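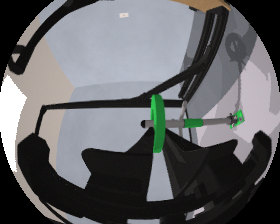

Does the Gerker bag hold a full set of bowls plus shoes?
Four bowls up to size 5 and one pair of shoes, plus a thin rain jacket if you roll it tight. Shoes go in the bottom pocket, which has its own zipper.

Gerker Lawn Bowls Bag
Sold by Norkdale Bowls Supply
In stock, navy and maroon. Gray back in December.

Quick version for people who already know what they want: same bag as before, better zipper, longer shoulder strap. Price unchanged. Order button at the bottom, or call the shop.

What you get
Bag with four padded cups
Shoulder strap, clips both ends
Chalk pocket, outside left
Measure pocket, outside right (fits most string measures, not the big boxed ones)
Name card window
Spare zipper pull

The cups
Separate sleeves so the bowls don't knock. Foam walls, fabric lining. Sizes 00 to 5 fit. Size 6 and up, don't order this one, the lid will close but it strains the zipper and we won't take it back for that. Get the Alexiou Tall instead. Heavier, costs more, no shoe pocket, but the cups are wide.

Lining comes out. Hand wash, air dry. Do not put it in the dryer, we had one come back in the shape of a potato chip.

Strap
Adjusts to 60 inches. That's long enough to wear across the body for most people. The pad slides, so if it ends up behind your back on the walk from the parking lot just pull it forward again. Clips are metal now. The old ones were plastic and yes we heard about it.

Base
Four rubber feet. Keeps the fabric off damp grass but it isn't waterproof, so don't leave it sitting out in a puddle during the tea break. Seams will let water in eventually.

Please don't set it down on the green itself. Bank or bench only. Most clubs will say something to you.

Names and club crests
Embroidery on the front panel, up to 2 lines. Crests need a clean file, not a picture of a shirt. Noura Tannous does all the crest work and will send you a proof before anything gets stitched. Check the spelling on the proof. Once you say OK its yours.

Allow 3 weeks for embroidered bags. Plain ones ship faster, usually next working day if you get the order in before noon.

Club orders
Price drops on larger orders, ask Vusumuzi Cele at the shop for the sheet. Mixed colors fine. One delivery address per order please. Skoltosmont Bowling Club took the maroon for their whole traveling side and we kept the thread color on file, so if you're a Skoltosmont member just say so at checkout and it'll match.

We can hold up to 100 bags at a club price while you collect money from members. Deposit needed. Not refundable after the thread is ordered.

What buyers wrote

"Carried it all through the away season. Cups still stiff. Wish the chalk pocket was deeper, mine fell out on the bus." Shireen Mabaso

"Got one each. His has the shoe pocket full of snacks." Naledi and Marthinus Le Roux

"Good bag. Strap pad squeaks." No name left

(On the squeak, rub a little candle wax on the slider. Works on ours.)

Returns
Plain bags, unused, tags on, any reason. Embroidered bags only if we got it wrong. Broken zipper or clip, send it back whenever and we'll repair it, you just pay the postage one way.

Not included: bowls, shoes, measure, chalk. People ask.

Also in bags: Alexiou Tall, Gerker Two-Bowl Carrier, replacment straps, spare linings

Add to cart
Ask the shop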